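7.4 Failed Grasp on Stacked Cloth (Fault 16)

This section applies to Rakex two-arm tabletop cells running the Zorthorpe cloth-handling routine. It covers the case in which the gripper closes on a cloth but the controller does not register a grasp, or registers one when the fingers are holding nothing.

Fault 16 is raised when the finger position at the end of a close command falls outside the limits stored for the material. With thin cloth the fingers come almost fully together, and the difference between a held edge and an empty grip is small. A wrong closed-position value is the most common cause. Worn fingertip pads are the next.

CAUTION: The second arm does not stop when Fault 16 is raised on the first. It finishes its current move and then holds position under power. Do not reach over the table until both arms show HOLD on the pendant.

WARNING: Do not pull cloth out of closed fingers by hand. The gripper may reopen and close again without notice while automatic retry is enabled.

7.4.1 Clearing the fault

1. Press HOLD on the pendant. Wait for both arm indicators to change to HOLD.
2. Open the Retry menu and set Automatic Retry to OFF.
3. Select Jog, then Wrist Up. Raise the wrist 80 mm at slow speed. If cloth lifts with the fingers, stop and go to step 4. If not, go to step 5.
4. Select Gripper, then Open Slow. Let the cloth drop to the table.
5. Press the emergency stop before putting a hand inside the table rails.
6. Check both fingertips for lint, thread and pad wear. Clean with a dry brush. Do not use solvent on the pads.
7. Step clear of the table, release the emergency stop and press RESET.

Note: If Fault 16 returns on the first close after a reset, do not repeat this procedure. Go to 7.4.2.

7.4.2 Resetting the closed position

1. Jog the gripper to a clear part of the table with no cloth under the fingers.
2. Close the gripper at slow speed and read the encoder count. The factory value with new pads is 1,960.
3. If the reading differs from the stored value, select Store Closed.
4. Open the gripper and place a single cloth edge between the fingers using the Gentile loading tool. Close again and select Store Material.
5. Run one test pick on a single cloth, then one on a stacked pair.

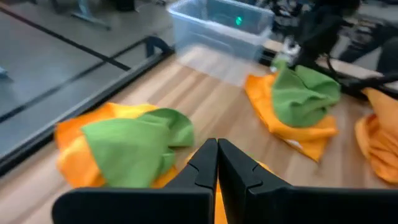

When cloths of different materials are stacked, the stored limits must match the upper one. The routine picks from the top down and does not change limits between layers unless Layer Mode is on. With Layer Mode off, a thick upper cloth may be picked correctly and the thinner cloth under it will then raise Fault 16.

Approach height is set separately. If the fingers close above the cloth, lower the approach in steps of one unit and repeat the test pick. If they press on the table, raise it and inspect the pads before continuing.

7.4.3 If the fault persists

Save the event log before switching off power. The log holds 1,012 entries, and the oldest are overwritten first. Send it to Imness service with the pad part number and the stored closed and material values.

Section revised 3 August 2024, E. Melis.

Related topics
7.3 Cloth Dropped During Transfer
7.5 Arm-to-Arm Clearance Stop
8.1 Replacing Fingertip Pads
8.2 Wrist Cable Inspection
9.6 Exporting the Event Log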